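Thammasiri Assembly Cell Project
Progress report to the program office, demonstration visit
Prepared by Nattawut Sitthichai, Trirnwood
2020-08-05

1. Purpose of the visit

The demonstration visit is listed in the work plan as the closing item of the second phase. The program office asked to see the simulated assembly cell under operator control before releasing money for the hardware build. The visit was hosted at the Trirnwood office, with two reviewers from the program office and one process engineer from Gonier present. The cell was shown from the gripper viewpoint, which is the view the operator works from.
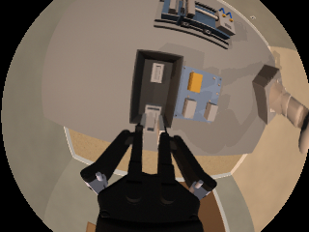
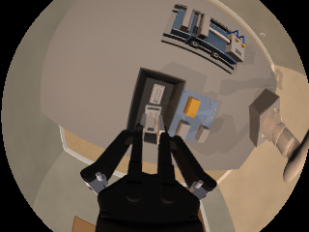 Figure 1. Simulated cell, gripper view: the dark tray with the board to its right, and the second arm at the right. First image: component held between the fingertips.

2. What was demonstrated

The session used the tray task only. The operator brings the gripper to the tray, handles the small gray component at the near side and repeats the approach from a reset position. The reviewers asked for the task to be run at normal speed first and then at reduced speed with commentary. Both were done. The Gonier engineer then took the controls for 3 attempts without coaching.

The board and the second arm were loaded as part of the full layout. The board insertion task belongs to the next phase and was not run.

A total of 40 attempts was logged across the day, including the morning rehearsal. In 4 of these the component was released early and the attempt was stopped. All four occurred with the wrist rotated close to its limit. The logs point to the contact settings at the fingertips – the friction value in use dates from February and was set for an earlier, wider finger. The value will be corrected before any further results are reported.

3. Comments from the reviewers

The first comment concerned the view. The wide lens model shows the tray and the second arm together, which the reviewers found useful, but straight edges near the rim appear strongly curved. The Gonier engineer misjudged the far side of the tray on his first attempt and corrected on the second. A flattened inset window was requested. It is a small change and has been added to the task list.

The second comment concerned shadows. One reviewer asked whether the operator relies on them to judge height. We believe so but have not tested it. A short comparison with shadows switched off is planned.

The third comment concerned the tray dimensions. The model follows a Gonier shop drawing dated 1979, and the reviewers asked whether the trays now in use still match it. Gonier has agreed to measure a sample and send the results. Until then the wall height in the model should be treated as provisional.

4. Status against the work plan

Cell layout: complete.
Gripper model: complete, except for the friction correction noted in section 2.
Tray task: demonstrated.
Board task: layout in place, task logic in progress.
Second arm: geometry loaded, shared-space checks not started.
Logging and replay: complete. Replay files are in the Narnero folder on the project server.

5. Budget and schedule

Spending is in line with the approved plan. No transfer between budget lines is requested. The shared-space checks were to begin after the visit and will start one week late, as the friction correction takes priority. The delay does not move the end date of the phase.

6. Requests to the program office

Written confirmation that the demonstration item can be closed.
A decision on whether the board task should be shown at a second visit or delivered as recorded replays. Trirnwood prefers a visit – the reviewers' questions on the operator view came up only once they could watch the controls in use.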